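Reproducing the Ridora Two-Arm Tidying Benchmark: Procedure for Partner Laboratories

Issued by the Brundivik Manipulation Laboratory. Procedure owner: Elmarie Ngcobo.

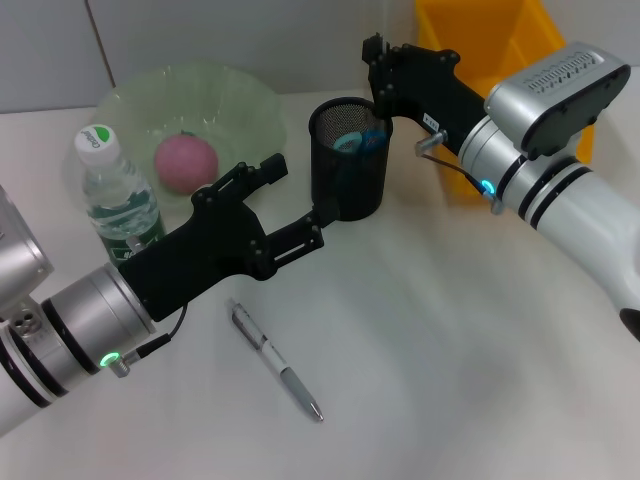 The procedure sets out how a partner laboratory should prepare the bench, record demonstrations, train the baseline policy and report results. It applies to any pair of arms fitted with parallel-jaw grippers. Laboratories that have completed the March revision do not need to repeat the calibration in step 1 unless an arm has been moved.

1. Calibrate the arms

Run the Saber calibration routine on each arm separately, then once with both arms enabled. Enter the resulting transforms in the station file. If the two arms disagree on the position of the shared reference point by more than 2 millimetres, check the base mounting and begin again.

2. Lay out the objects

Use a plain, light-coloured tabletop. The standard set comprises a bowl with a round item in it, a capped water bottle, a mesh pen holder, a ballpoint pen and a storage bin. Equivalent objects may be substituted, provided the pen holder has open mesh walls. Solid cups produce noticeably different depth readings, and results obtained with them must be reported separately.

Place the pen holder where both grippers can reach it. The pen should lie on open surface, clear of the other objects, and its angle should be changed before every episode. The bottle and bowl may overlap from the camera's point of view. Partial occlusion is part of the test and should not be corrected by the operator.

3. Record demonstrations

A complete training set contains 1,650 episodes. Operators should work in pairs, with one person controlling the arms and the other resetting the bench. Begin each episode with both grippers open and empty, and end it when the arms have returned to the home pose.

Episodes in which an object leaves the table are to be labelled as failures and retained. Earlier versions of the procedure allowed these to be deleted, and the resulting policies recovered poorly from a dropped pen.

4. Train the baseline

Train the Flilis policy using the default configuration supplied with the station software. Do not adjust the action horizon for the first run. On our equipment training takes some 34 hours; laboratories with shared computing should book accordingly. Save the final checkpoint and the one with the lowest validation error, as both are evaluated.

5. Evaluate

Conduct 70 trials per checkpoint. A trial is successful when the pen stands in the holder and the holder remains upright. Contact between the two grippers does not void a trial, but it must be noted on the score sheet. The most common fault we have observed is a premature descent by the second arm while the first is still steadying the holder. Where this occurs repeatedly, confirm that the camera and joint-state clocks are synchronized before collecting further data.

6. Report

Submit the score sheets, the station file and both checkpoints through the Ridora portal. Submissions received by noon on Tuesday are included in that week's comparison table. Enquiries concerning object substitutions should be directed to Elmarie Ngcobo before data collection begins.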